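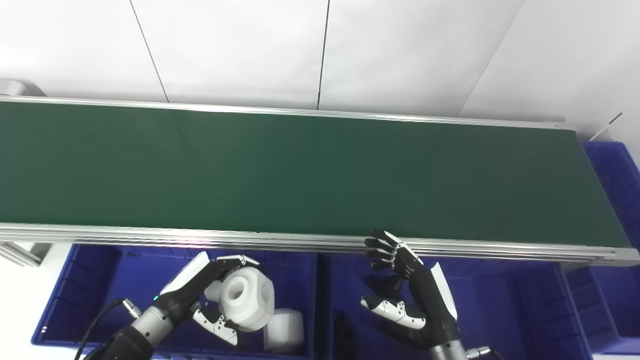

I get asked about money more than anything else, so I'll start with what we spent at Demard before we had a single part moving. Hands were the biggest line on the sheet, then arms, then everything I forgot (cables! brackets! bins!). The blue bins under the belt are the cheapest thing in our cell and I'd buy those first, so you can plan reach around them.

Do I need a new conveyor?
Probably not. Ours is a plain green belt in an aluminum frame, and I'd happily take a used one if the rollers turn freely. Measure the height twice, though. I didn't, and we paid $269 for longer legs.

Are hands with fingers worth it over a simple gripper?
Depends on your parts! If everything you move is the same block, get the simple gripper and spend the rest on lunch. We have chunky pieces and little round ones, so I went with hands. Lesego Mthembu, who does our purchasing, still thinks one would have been plenty.

What should I hold back for spares?
I keep 5 percent of the equipment budget for cables and connectors. Our first order from Manolakis came to $537, and I wish I'd placed it in February with the arms.

How long does delivery take?
Roughly 40 days for us. Get the date in writing.

Can I lease?
Yes, Gesivberg quoted us a lease. Ask who pays for a broken finger before you sign anything.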